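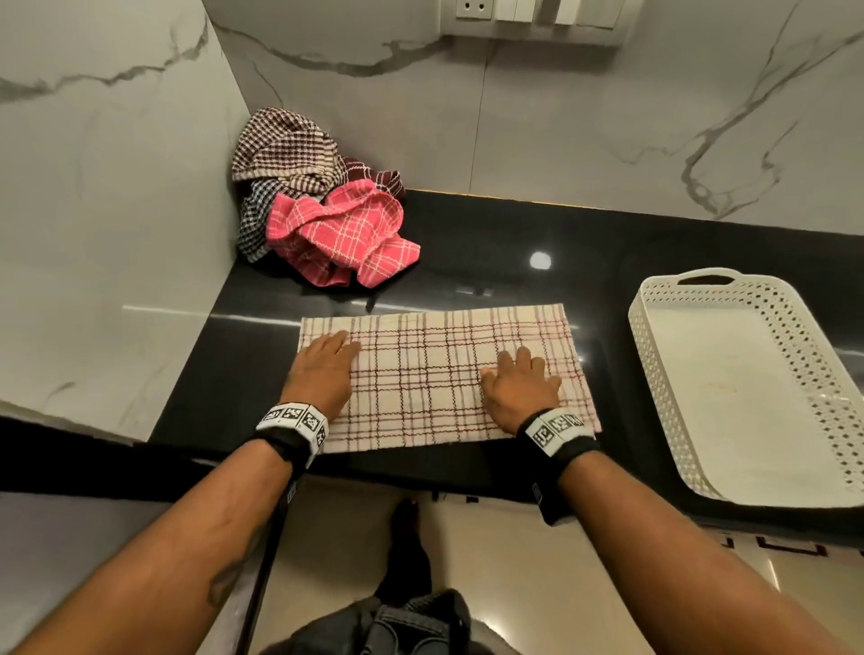 Support > Dishwashers > Built-in > Ticket 3347

Subject: Haltberg 546 trips the breaker partway through Normal cycle
Status: Closed
Opened: 11th July
Opened by: Leonardo Barbieri
Product: Haltberg 546, 24 inch built-in, front control
Installed by: previous owner of the house

Problem as reported

The dishwasher trips the kitchen breaker during the Normal cycle. It fills, washes and drains once without trouble. Then, about 40 minutes in, the breaker goes and the panel on the door goes dark. If I reset the breaker the machine comes back on, tries to pick up where it stopped, and trips again within a few minutes. If I cancel the cycle first and let it drain, the breaker stays on.

The Rinse Only cycle runs to the end every time. I have not tried the others. No error code on the display at any point, but the display loses power when it happens so I might be missing one.

The breaker is a Drasiton dual function (arc fault and ground fault) 20 amp. The dishwasher shares it with the disposal. The disposal has never tripped it.

Things I already did: cleaned the filter, pulled the lower rack and checked the spray arm, and ran a cycle with the disposal unplugged. Same result with the disposal unplugged.

Reply from Haltberg support

Thank you for the details. Rinse Only does not use the heating element on the 546, and Normal turns it on for the main wash and again for the final rinse. A trip that happens only when water is being heated points to the element or its wiring, but a weak breaker or a loose connection in the junction box can look the same from the outside.

Please try the following and report back.

1. Run the Express cycle with Heated Dry turned off. Note the time from start to the trip, if it trips.
2. Look at the indicator on the breaker before you reset it. Dual function breakers usually have a light or a blink pattern that tells you whether the last trip was arc fault, ground fault or overload. The pattern should be on the label inside your panel door.
3. Check the floor under the machine for water. Remove the two screws on the toe kick and use a flashlight. Turn the breaker off first.

Please do not swap in a standard breaker to see if the problem goes away.

Reply from Leonardo Barbieri

Express with Heated Dry off: tripped at 11 minutes.

Breaker light: the label lists one blink for arc fault, two for ground fault and three for overload. I got two blinks. I reset and ran it again to be sure and got two again.

Under the machine: dry at the front. There is a white crust on the metal base pan toward the back left, like the scale you get on a shower head. I couldn't reach it. The inlet elbow looks fine as far as I can tell. There is also a lot of dust and one fork.

I should mention the house has hard water and there was no softener until I put one in last September. The machine ran for years without one.

Reply from Haltberg support

Two blinks both times is useful. It rules out overload, and we can set the shared disposal aside for now.

The crust at the back left is close to where the element terminals pass through the sump. A slow seep at the terminal seal will dry between cycles and leave scale behind. When the element switches on, current finds a path through the damp scale to the base pan, and the breaker reads that as a ground fault. An element that has failed internally will do the same thing with no leak at all, so it needs to be measured.

If you are comfortable using a multimeter, the test is below. If not, please have a technician do it. The machine has to come out of the cabinet opening.

- Turn off the breaker and the water shutoff under the sink.
- Confirm the display is dead.
- Remove the side or top mounting brackets and slide the machine forward. Leave the drain hose connected if it is long enough.
- Pull both wires off the element terminals. Take a photo first.
- Measure across the two terminals. Expect a reading between 10 and 30 ohms.
- Measure from each terminal to bare metal on the base pan. This should read open. Any steady reading on either side means the element or its seal has failed.

Reply from Leonardo Barbieri

I did the first part and then called Visetti Electric for the rest, because the supply cable was too short to bring the machine all the way out and I did not want to disconnect it myself.

What they found:

Across the terminals, 17 ohms. Left terminal to base pan, open. Right terminal to base pan, a reading that drifted between 80 and 100 kilohms. After they dried the area with a heat gun and brushed off the scale it went back to open. The rubber seal on the right terminal was stiff and had a crack on the lower side.

They also opened the junction box and retightened the neutral, which they said was a little loose. They tested the breaker with a plug-in tester and it was fine.

Questions. Can I buy only the seal, or does it come with the element? And can I run Rinse Only in the meantime?

Reply from Haltberg support

The seal is not sold alone for this model. It comes molded to the element. The kit also includes two new terminal clips, and the old clips should not be reused.

Please do not run any cycle, including Rinse Only. The seal leaks whether or not the element is on.

Your machine is out of warranty, so the part would be at your cost. The nearest stocking dealer to your zip code is Catterall Appliance Parts. They can look it up by model number, but give them the serial number as well. The element changed partway through production and the older one has a wider flange.

Reply from Leonardo Barbieri

Got the element from Catterall. They gave me the wide flange version first and I had to exchange it, so the serial number advice was good but they didn't use it.

Visetti fitted it and put in a longer supply cable so the machine can be pulled out next time. Base pan cleaned. Both terminals read open to ground with the new part. I have run Normal three times and Heavy once, all with Heated Dry on, and the breaker held. I checked under the toe kick after each one with a paper towel and it came out dry.

OK to close from my side.

Closing note from Haltberg support

Cause: leaking terminal seal on heating element, ground fault through scale deposit. Element replaced. Loose neutral in junction box corrected at the same visit. A comment on the missing serial number check was passed to the dealer desk. Ticket closed at customer request.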